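Keeping a mileage notebook

I have kept a paper mileage notebook in the car since I bought it. It lives in the door pocket with a pencil. Every time I fill the tank I write down the odometer reading, the gallons, the price and the town. That is all that goes in it.

My father did the same, and I still have his last one. It covers the years he drove between Prendberg and Lenz for work, and most of the pages look alike. Same station, same pump price for weeks, his sevens with a bar through them. In one place he wrote "Wekudow, rain" and nothing else, so I know he went there once and that it rained.
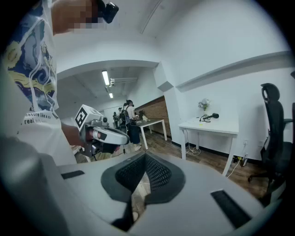 People ask why I don't use an app. I tried 2 of them. The first wanted my location all the time and the second stopped opening after an update, and I lost the spring. A notebook doesn't need a password. I also like that the writing is different depending on how the day went. I notice words more when they are written down somewhere odd, a receipt or a gas pump or a shirt. The white T-shirt with the blue and yellow wave print has "easure like a" on it in dark letters, and I would read that before I read a notification on my phone. The notebook works on me the same way. I open it to put down a number and end up reading the line from last May.

What I write, and what I don't

The odometer goes first, all the digits. I used to leave off the tenths and then couldn't work out the short trips, so now I put them in. Gallons go to two decimals. Price is the total, and I don't bother with the per-gallon figure. I can divide if I ever want it.

I don't write down why I was driving. I did for a while and it turned into a diary, and I was not good at keeping a diary. The town name is enough. If it says Sultonska I was visiting Finn Steinbach, as I have no other reason to be in Sultonska.

Finn thinks the whole thing is a waste of a pencil. He drives a diesel van and fills it when the light comes on. I will say that his van runs fine.

Last year I added up the whole thing and got 3518 miles, a lot lower than I had guessed. I had been telling people I drive too much. Most of my fill-ups were in my own town, and most of the miles came from 7 trips I could name without looking. I was thinking of trading the car in for something that used less gas. After doing the math I left it alone and bought tires.

The one mistake I keep making is forgetting to write it down at the pump. I tell myself I'll do it at home and then I don't. Now the notebook goes on the passenger seat before I get out, so that I have to move it if I set down a coffee. 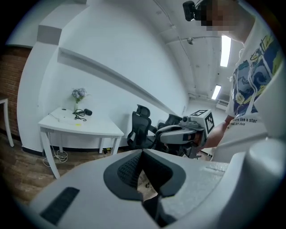
Picking a notebook

Get one that fits in the door pocket. Mine is stapled, not spiral, as the spiral one caught on the seat belt and pulled itself apart over a winter. Lined paper is better than plain. Pencil is better than pen, which skips when it's cold. I have gone through 4 notebooks and kept them all in a shoebox with my father's.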